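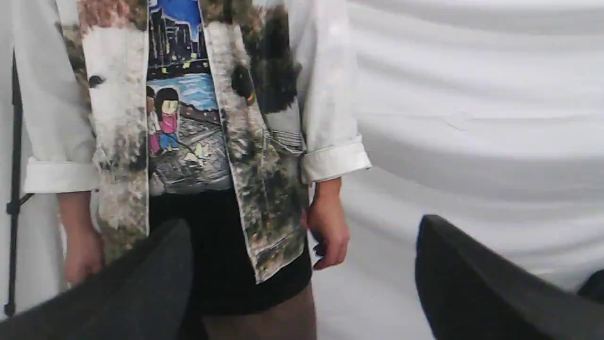
**Pulness suspende las pruebas de entrega de bolsas por un fallo en la parada de protección**

6 de agosto de 2024

Pulness ha suspendido los ensayos de su manipulador de mesa en el centro de Ostasstead tras detectar que la parada de protección respondía fuera del límite fijado. El fallo se registró en el ciclo 679 de una serie prevista de 1633. No hubo heridos ni daños en el equipo.

Según el parte interno, el brazo debía detenerse en un máximo de 200 milisegundos desde la detección de una persona en la zona de trabajo. En el ciclo afectado tardó 900. El operador accionó la seta de emergencia y la máquina quedó sin potencia con la pinza cerrada y sin carga.

El ensayo reproduce una tarea de mostrador: una bolsa de papel sobre una mesa blanca y una persona de pie al otro lado.

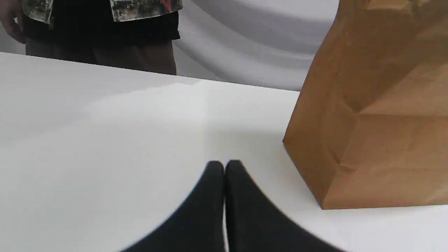 La revisión apunta al controlador de seguridad, suministrado por Amadi. Tras una actualización del firmware, la señal de presencia pasó a compartir cola con los datos de la cámara de muñeca, y en momentos de carga alta la orden de parada quedaba en espera. La configuración anterior usaba un canal independiente.

«El circuito de emergencia cableado funcionó conforme a lo especificado. El retraso afecta solo a la parada por software», indicó Nelli Kauppinen, responsable de seguridad funcional de Pulness.

La empresa ha restaurado la versión previa y repetirá la serie completa desde el primer ciclo, con la velocidad del brazo limitada. Aswood, que realiza la verificación externa, medirá de nuevo los tiempos de parada con la cámara a plena carga. El informe definitivo se espera en diciembre.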